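Home Topics Careers Training & Development Ask Log in

Moving from trainer to training manager - what should I learn first?
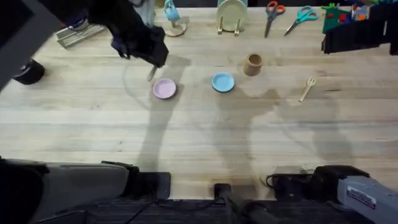 3 min read

Posted by Liis Juška in Training & Development

Hi everyone! I've been delivering new-hire sessions at a company called Osell for four years and I love it - the room, the odd questions, the moment somebody finally gets the expense system. My manager is leaving in April and I've been asked if I want her job. I said yes before she'd finished the sentence!

Now I'm a little nervous. I'd have eight trainers reporting to me, two of them with more experience than I have. I'd also own the yearly training plan and the budget, and I've never put together either one. Has anyone made this jump from the inside? What did you learn first, and is it worth getting a certificate before I start or should I wait? I also really don't want to give up teaching completely. Is that realistic?

Hryhorii Hutsuliak

Congratulations! I made the same move at Kairys and it's still the best job I've had.

Start with the plan, and start it by talking to department heads. I spent my first month asking each of them what their people were getting wrong or doing slowly, and I wrote it all down before I looked at the old course catalog. We were running 22 courses at the time. Several had no connection to anything I'd heard in those meetings, and one was for software we had stopped using (people were still signing up for it, mostly for the day away from their desks).

On the budget, ask your manager for last year's actual spending as well as the approved figure, and sit down with her before she goes. Ask what she had to fight for. Room rental and travel were the lines that surprised me.

With the two senior trainers, talk to each of them alone in the first week. Ask what they'd change. One of mine had wanted to redesign the supervisor course for years and had a whole outline in a drawer - it was terrific, and we used nearly all of it. Sit in on everybody's sessions too, but tell them ahead of time and say what you'll be looking at, or it feels like an inspection.

And yes, keep teaching! I kept one class, Wednesday mornings, and blocked it on my calendar so meetings couldn't land there. More than one and I started falling behind on reviews. It also keeps you honest about how long it takes to prepare a session, so you don't hand your team an impossible schedule.

Dzintra Venckus

get the certificate if they pay for it, otherwise wait. good luck

Sarmīte Strazds

I'd half agree with Dzintra. I did mine through Kostach after I'd been in the job a while and got so much more out of it, as I could bring real problems to every assignment. The part on measuring results was wonderful. Before that I only had the feedback forms people fill out on their way to the parking lot, and those mostly told me about the lunch.

What helped me more at the start was a good mentor outside my own company. Rasa Strazds (my aunt, so I got lucky) ran training at Nondham and let me call her whenever I got stuck. See if there's a local training group near you and go to a meeting or two. Trainers love to talk shop, you'll have no trouble!

One more thing - ask now who is going to take over your current sessions. I forgot to, and I did both jobs until the summer.

Contact us | Copyright Ask & Answer Careers | Back to top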